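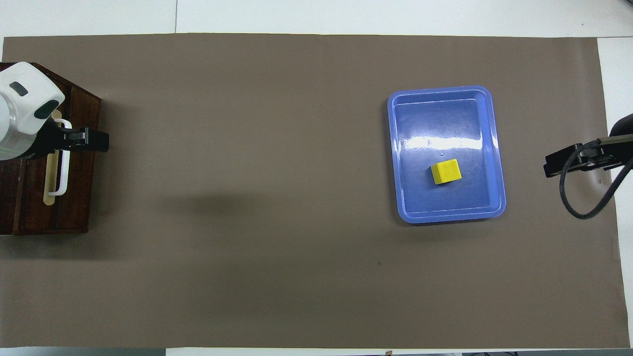
2 min read

Wiston Lesson Recordings: Data Card

Last updated December 18, 2018

Summary

Wiston is a set of short audio recordings from beginner music lessons, with a text file of teacher notes for each one. It holds 1,478 clips from students in their first two years of playing. The instruments are piano, violin, guitar and ukulele. Voice lessons were left out of this release.

The set was put together by the Lestard music studio for people who build practice tools, such as tuners, metronomes and apps that listen for wrong notes.

What is in the folder

The audio folder has one WAV file per clip, mono. The notes folder has a plain text file with the same name as the clip. The file clips.csv lists the instrument, the piece or exercise, the student's age group and the term. Age groups are 5 to 7, 8 to 11, 12 to 17 and adult.

If a clip has no matching line in clips.csv, please report it. We fixed a batch of these in October and may have missed a few.

How the clips were made

Students played a scale, an exercise or part of a piece they were already working on. Clips run up to 8 minutes, but most are much shorter. Teachers did not stop students to correct them during a recording, so you will hear restarts, long pauses and a fair amount of page turning. Some piano clips from the Choi Street room have a ceiling fan in the background. We left it in.

Notes were written by the student's own teacher after the lesson. They are not in a fixed format. One teacher marks measures by number and another writes things like "second line, left hand late."

Splits

The train and test splits are made by student, so no student is in both. The ukulele part is small: 11 students in total, 2 of them in the test split. Scores on ukulele alone do not mean much.

Consent and privacy

Parents or guardians signed a release for every student under 18, and adult students signed their own. Spoken names were silenced. If your family took part and you want a clip removed, write to the studio office and it will be left out of the next release.

Known problems

Violin clips from the first term were recorded too close to the instrument, and the loud notes are distorted. Guitar tuning was not checked before recording. The Fastik converter we used to cut the clips sometimes trims the very start of the first note, mostly on piano.

License

Free for teaching and research. For use in a paid product, ask first. Please do not post single clips publicly, even short ones.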